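I spent most of a wet afternoon at Mastness watching a robot arm put trays away. Arūnas Sepp ran the simulator for me, and he was patient about it. I'd gone because a man at a trade evening had told me that fetching and stacking was "more or less done" and that my own trade (I run the kitting bench at Bakis) had six years left in it. 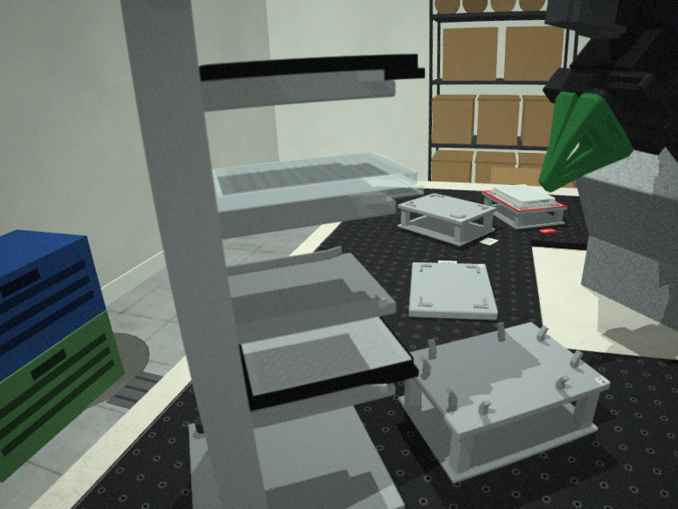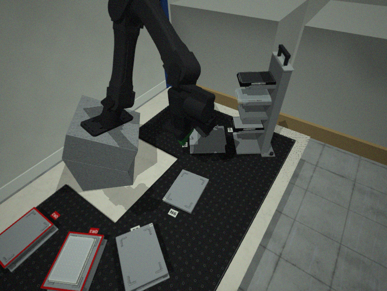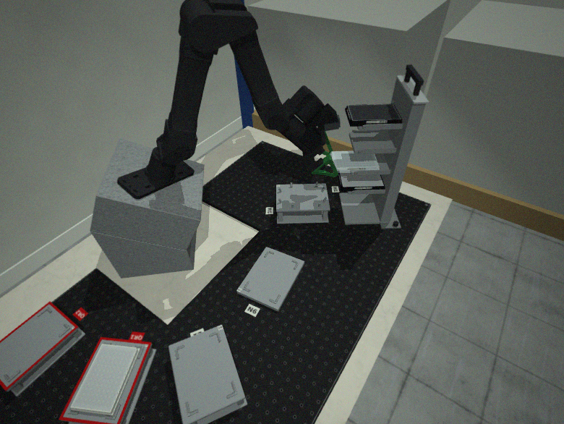 *Rack, arm and fixtures, all in simulation.*

Kitting, for anyone lucky enough not to know, is taking the right parts off the right shelf and setting them out so that the next person doesn't have to think. It is dull work. I would hand over a good half of it tomorrow, so please don't take me for a man guarding his job.

But look at what we do to a chore before we let a machine near it. Every plate gets a home. The homes get corners and labels. Had I been given a bench like that when I started, with the rack always on the same spot, I could have been trained in a morning and so could my nephew. My bench at Bakis gets a delivery at six, and some 60 of the trays in it will be bent, sticky, or stacked upside down by whoever was in a hurry. That's the chore. The lifting is the rest you get in between.

Arūnas says the simulator can cope with this. You tilt things, you move the lights, you run it 200 times overnight and the arm learns to put up with a bit of mess. I believe him up to a point. What I'd want to know is who decides on the mess. A programmer's idea of an untidy shelf is a tray turned a few degrees. Lavanya Menon, who has the bench next to mine, once found a sandwich in a parts bin.

The same goes double for the house. People ask me when they'll get something to empty the dishwasher, and I ask them whether they'd be willing to buy one kind of plate and never move the cupboard. They laugh, but at work we've said yes to that without much of a discussion. Fuseck sent us a quote in November and half of it was for new racking.

I'm not saying it can't come. Hamish Tawhiri thinks I'm a grump and that I'd have said the same of the forklift. Perhaps so. I've told him I'll change my mind when one of these arms gets through a single early shift on my bench, with our trays as they arrive and no one standing next to it with a laptop.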